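How to Repaste a Desktop Processor Without Bending Anything Expensive

Updated 19 July 2020

Thermal paste is the gray goo that sits between your processor and its cooler, and for most of its life it asks nothing of you. Then one summer the fan starts to howl when you open a spreadsheet, and you find yourself on page whatever of a forum thread with 284 replies, most of them arguing about whether a pea is bigger than a grain of rice.

You can skip the thread. Repasting a chip takes less than an hour, the supplies are cheap, and the steps below assume an ordinary tower with an air cooler. Liquid coolers come off in much the same way, with more hose in your face.

What you need

A tube of paste. I used Plemulel, which was what the store had.
Isopropyl alcohol, 90 percent or stronger
Coffee filters or lint-free cloths
A Phillips screwdriver with a long shaft
Compressed air
The manual for your cooler, which you threw out, so find the PDF

Check that you have a problem first

Before you take anything apart, write down some numbers. Install a monitoring tool (I run Geriment, ugly but free), let the machine sit idle for ten minutes, and note the processor temperature. Then run a benchmark that loads every core, and note the peak temperature, the clock speed after several minutes, and the score.

My tired old six-core managed 3,774 points on the first run and got worse on each run after that. A score that sags as the chip warms up is the classic sign of throttling. If your temperatures are reasonable and the score holds steady, your paste is fine and your fan is probably full of cat.

Clean the dust filters before going further. Test again. A depressing number of people can stop reading at this point. 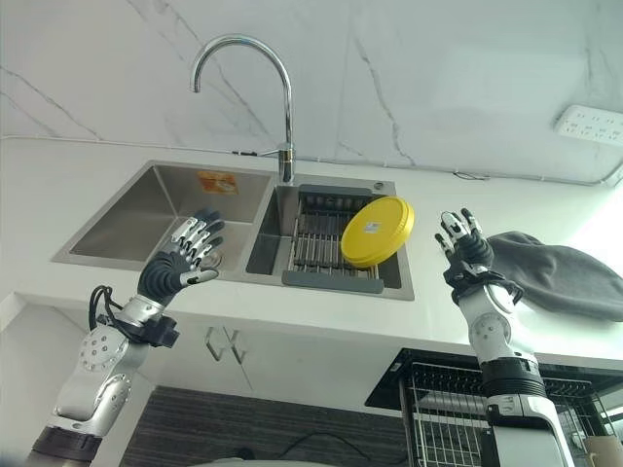 The case should come off the floor for the rest of the job, and onto something solid at a height that won't wreck your back. Shut the machine down, switch off the power supply, unplug everything, and hold the power button for a few seconds to drain what's left. A kitchen counter is a fine height. A white one has the further advantage that a dropped black screw shows up at once, although if there's a double sink set into it, like the stainless steel one here, put the stoppers in before you unscrew anything. Marble veins on the wall do nothing for cooling, but they give you something to look at while the screws fight back.

Getting the cooler off

Take off the side panel and lay the case flat, with the motherboard facing up. On my Tierney case the panel is held by thumbscrews that have never once yielded to a thumb, hence the screwdriver.

Unplug the fan cable from the board. Take a picture of where it went. You will be certain you can remember, and there will be three identical headers in the same corner.

Now the step that matters. Old paste sets into a kind of putty, and if you have an AMD chip in a socket with no metal frame over it, pulling straight up on the cooler can yank the processor out of the socket with the lever still locked. Emiliano Benítez did this to my first decent machine, and then straightened the pins with a mechanical pencil while telling me to breathe. To avoid needing Emiliano, run the computer hard for ten minutes right before you shut it down, so the paste is soft. Loosen the cooler screws a couple of turns at a time, in a diagonal pattern. Once they're free, twist the cooler gently left and right until you feel it slide. Then lift.

If it won't twist, stop and warm it up again. A hair dryer works. Prying with the screwdriver works too, in the sense that something will come loose. 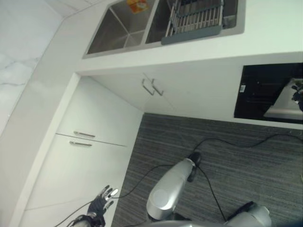 Máté Fodor

Cleaning the chip

Leave the processor in its socket. Wet a coffee filter with alcohol – damp, not dripping – and wipe from the edges of the metal lid toward the middle. Use a fresh piece when the first one turns gray, and keep going until one comes away clean. Do the same to the base of the cooler. My Cerier has little grooves beside the heat pipes that collect paste like grout, and a wooden toothpick gets it out.

Let both surfaces dry. Alcohol goes quickly, so this is a pause of a few minutes and no more. Keep your fingers off the metal once it's clean.

If paste has run over onto the board, don't panic. Most pastes don't conduct electricity. Check your tube to see what you're putting on, and if the words "liquid metal" appear, you are reading the wrong tutorial.

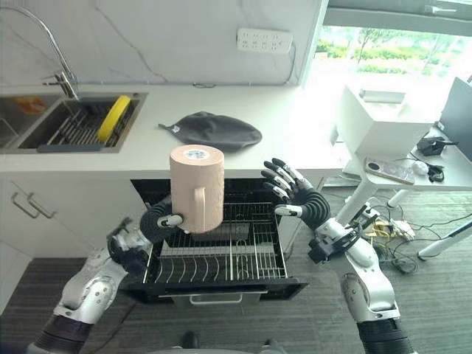 Peach-colored mug, ridged on the outside.

Applying the new paste

Put one blob in the center of the lid. A pea, a grain of rice, whatever produce you prefer. On a mainstream chip the pressure of the cooler will spread it. Very large workstation chips need a pattern that covers more of the lid, and the cooler maker's instructions will show you one.

Lower the cooler straight down. Try not to set it, change your mind, and lift it again, as that traps air. If you do lift it, wipe everything and start over. I have started over 2 times in one sitting and the tube still had plenty left.

Tighten the screws in the same diagonal pattern, a little on each, until they stop. Plug in the fan. Look at your picture of the header and discover that your thumb is in it.

Testing

Leave the side panel off and boot into the BIOS. The fan should spin and the temperature should hold steady. If it climbs fast, turn the machine off – either a screw is loose or you left the plastic film on the base of a new cooler.

When that looks good, put the panel back and repeat your benchmark under the same conditions. My peak dropped by around 11 degrees Celsius, and the score stopped sagging between runs. Write the new numbers next to the old ones and tape the note inside the case. Mine says October on it, from the time before, in handwriting I can't defend.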